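Rechercher sur le site OK

Rapport de projet : qui débarrasse à la cantine ?

Pour notre projet de fin d'année, on devait choisir un petit problème du quotidien et l'étudier sérieusement. J'ai tout de suite pensé à la cantine du foyer Vullier, où je mange presque tous les midis et où le retour des plateaux est un vrai bazar (il suffit d'y passer à midi et demi pour comprendre). Karlijn Bosman, qui encadrait notre groupe, m'a dit d'accord, à condition que je parle aux gens au lieu de juste râler !

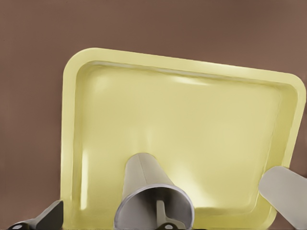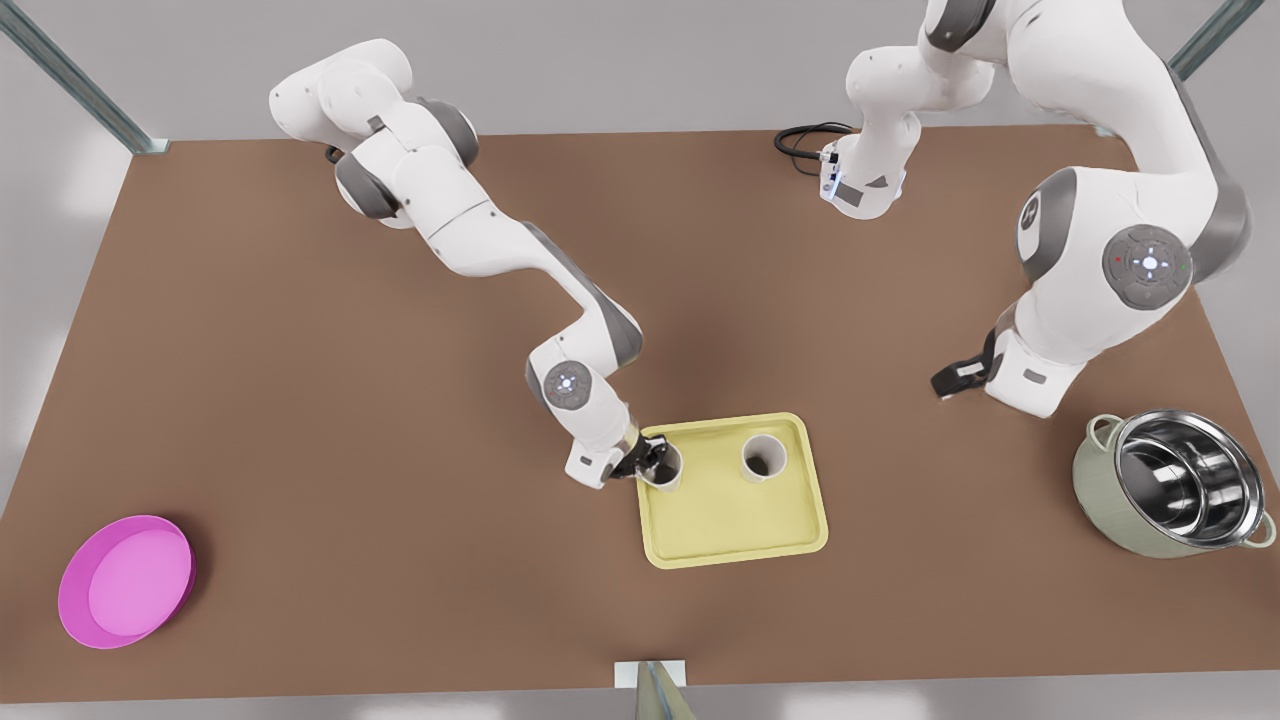
Un plateau, pour commencer, et une table vue de haut.

Comment je m'y suis prise

J'ai interrogé 40 personnes à la sortie du repas, étalées sur trois semaines. Au début j'avais préparé un questionnaire de 17 questions, beaucoup trop long, tout le monde regardait l'heure dès la cinquième. Je l'ai raccourci le deuxième jour et les réponses sont devenues bien meilleures, même si du coup les premières fiches ne se comparent pas très bien aux autres. Je les ai gardées quand même.

Ce que les gens racontent

Sur les 40, 31 disent rapporter leur plateau à chaque fois. Franchement, vu l'état des tables à 13 h, j'ai des doutes... Je pense que les gens répondent ce qu'ils voudraient faire. Ce qui revient le plus, c'est la file devant le chariot : on attend debout, le sac sur l'épaule, le verre qui glisse, et ceux qui ont cours à l'annexe Dindholm filent avant leur tour. Une étudiante m'a dit qu'elle empilait ceux de toute sa tablée pour n'envoyer qu'une seule personne, j'ai trouvé ça malin et je l'ai adopté.

L'essai avec un deuxième chariot

La cuisine a bien voulu en installer un près de la porte du fond pendant trois jours. La file était plus courte, ça se voyait, mais le personnel devait traverser toute la salle pour le vider, et là j'avoue que je n'y avais pas pensé du tout. Le dernier jour, on l'a rapproché du couloir et c'était déjà mieux pour eux.

Ce qui reste à faire

Je voudrais refaire les entretiens à la rentrée avec la version courte, et aller voir la cantine Budham, qui a des horaires décalés. Le questionnaire et les fiches sont dans le classeur du groupe, étagère du bas.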